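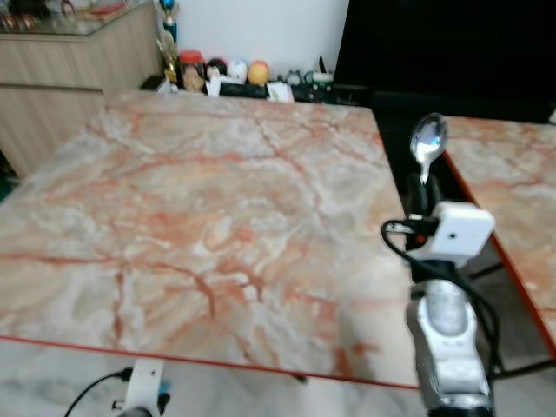
List: Condach Shared Kitchens and Meals
Subject: Re: folding tables and place settings for the supper room
Date: 29 November 2022

On the tables first. We went with the square folding ones with the marble-pattern top, the pink and white with orange veins in it and the red trim. I know a few people on the list wanted plain gray. The pattern hides crumbs and water spots a lot better than our old white tops did, and I stopped hearing complaints after the first week. Leave a gap when you put two of them side by side. If the trims rub they start to lift at the corners.

We paid 58 dollars a table from Espinoza, delivery included. Atwood had something close for less, but the legs didn't lock.

Now to the question from yesterday:

> We are setting up a supper room like the one at Lunamow and have
> a budget of 390 dollars for bowls, plates, cups and flatware. Do
> you put the bowl on the plate or beside it? And does the spoon go
> with the fork or on its own? Our tables are small and we keep
> running out of room. Also, is plastic all right for cups, or does
> it look cheap next to steel?

Bowl on the plate. On a small table it saves you the whole footprint of the bowl, and the plate catches drips when people carry soup back from the counter. Get a plate with a rim wide enough to hold on to while the bowl is sitting on it.
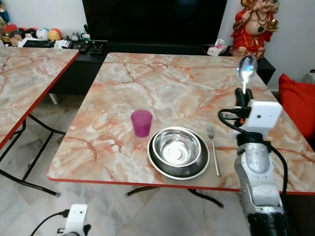 Fork goes to the right of the plate, tines away from the person sitting down. I know the etiquette books put it on the left. Our regulars reach for it on the right, and we quit fighting that in October. The spoon goes on the right too, outside the fork.

Plastic cups are fine. We use the colored see-through kind and they look good with the steel - better than the cloudy clear ones we had before. Put the cup toward the back left, so no sleeve catches it.

Our whole order came to 316 dollars, so 390 should cover you with 2 spare settings. Buy extra spoons before extra forks. Spoons go missing.

If you want the item numbers, write to me off the list and I'll send the Espinoza order sheet.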